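Notebook Hardware Logs People Search
Bench notes > Hand-held grippers > Fingers > Mesia on clothing

Mesia fingers on dark cloth, Sunday session

Picking up from the table tests. On the bench the yellow Mesia fingers held a folded napkin better than the solid Eglītis set did, and slipped less on the second close. The bench is hard and flat, though, and a napkin is a friendly thing to pinch. So this session was all clothing on beds at the Bristby house, with a lot of black cloth on purpose.

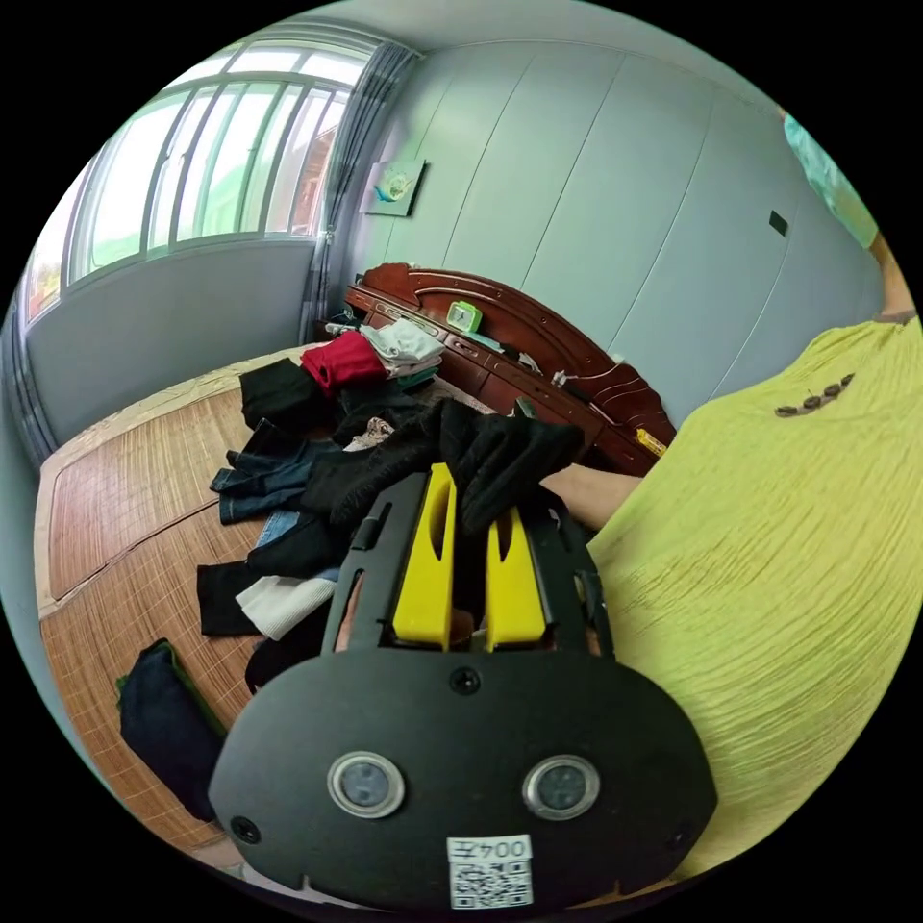 L. Tamošiūnaitė
Bristby, November, Sunday entry

Setup: hand-held units, yellow slotted fingers, lenses as delivered. Undura logger, default settings except that I turned off the auto trim, which has been eating the first moments of each take. Same operator all day. Rule for a take: start with the fingers open, close on the cloth, lift or fold, release. If the operator has to use a bare hand to fix the cloth, the take is marked assisted and doesn't count for either set.

209 takes logged. 73 of them with the Eglītis fingers, the rest Mesia. I wanted an even split, but the Eglītis return spring started sticking after lunch and I didn't want to mix a finger problem with a spring problem.

What I noticed with Mesia:

Thin cloth is easy from above. The rounded tips push a small fold up between them as they close and the fold stays in. Heavy seams are worse. On a waistband the fingers flex outward, one more than the other, and the load goes to whichever tip is bearing. I want to put a gauge on that before saying more.

Corners are where most of the difference shows. With Eglītis you have to come in almost flat to get a single corner, and then the housing is already touching the bed. With Mesia you can stay steeper and the housing stays clear. 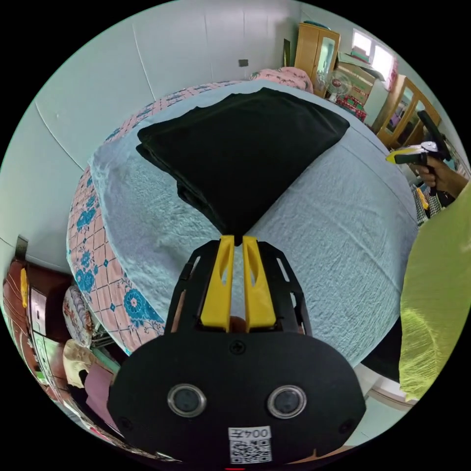
Mesia tips on the lower corner of the folded black cloth. Second unit up on the right.

Two-unit takes were slower than I'd planned for. While one unit holds, the other tends to get parked wherever the arm is comfortable, and where it ends up varies a lot between takes. I asked for it to be held up and to the side between moves. That helped me when reading the takes back, but the operator's wrist was tired by the end, so next time shorter blocks. 40 takes per block is too many with two units. I'd go to half that.

Assisted takes: 39 in total over both finger sets. Most were single layers of cloth lying flat against the sheet with no fold to grab. The operator's habit is to scratch at it with one tip until it bunches. This works with Mesia maybe one try in three and hardly ever with Eglītis. I haven't separated the assisted takes by finger set yet because the tag was left blank on part of the morning. Need to go through them by hand.

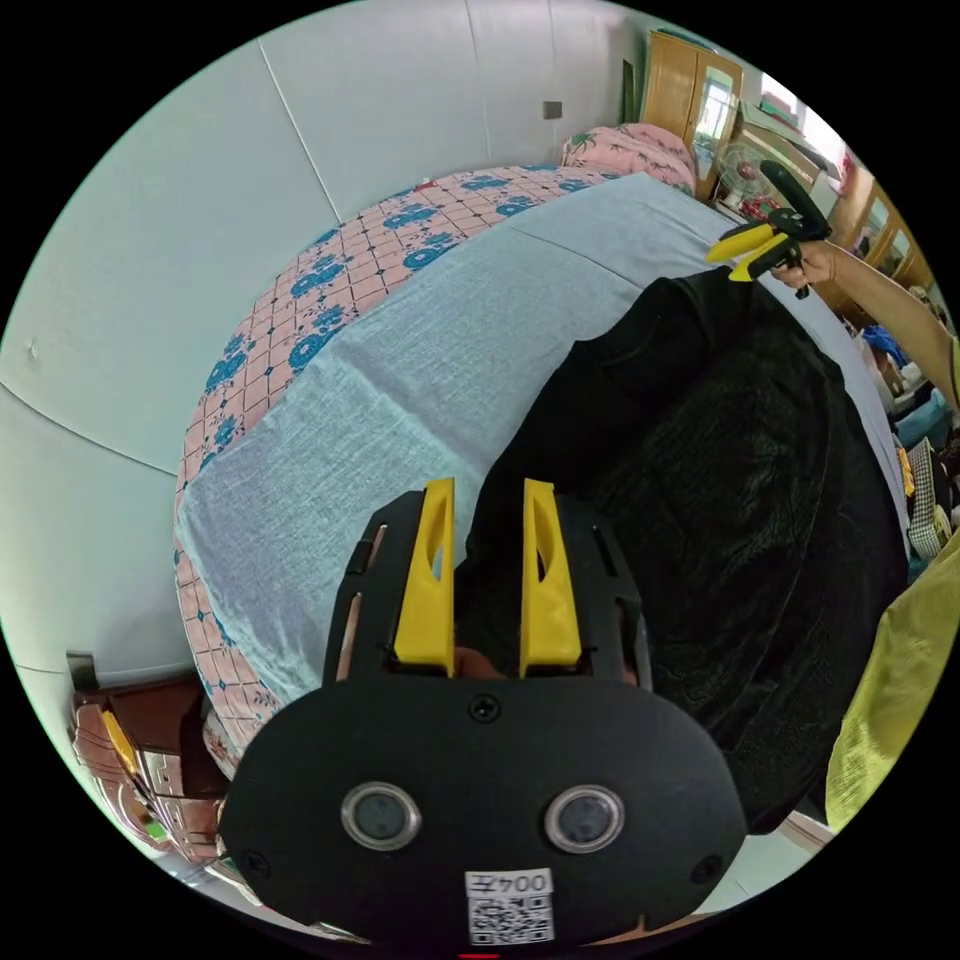
Black on a light sheet reads well for the edge of the garment and poorly for anything inside it. On playback I can tell where the cloth stops, but I have trouble telling how many layers are between the fingers at the moment of closing. I tried raising exposure on a few takes and the sheet washed out before the cloth gave me any more detail. Going back to the default for now. A side light at mattress height might bring the folds out, will try with the desk lamp from the bench.

Trigger feel: the Mesia fingers need more travel before they touch. The first few takes after each swap have a late close, the operator is still used to the other set. Throw out the first three after every swap, or do warmup takes that don't get logged. I prefer warmups.

Labels: check them against the log before merging. I typed the unit number from memory on at least two takes and it should come off the sticker. The sticker is upside down from where I sit, which doesn't help.

To do
- fix or replace the Eglītis spring, then make up the missing takes
- gauge on both Mesia tips, waistband and hem
- fill in the blank finger tags from the morning
- side light test, black cloth only
- ask whether Undura can make the unit field required

Leaving Mesia on the units until the spring is sorted.

Recent in Hand-held grippers
Napkin tests on the bench, both finger sets
Undura auto trim is cutting the start of takes
Swapping fingers without losing the small screw
Trigger travel, first measurements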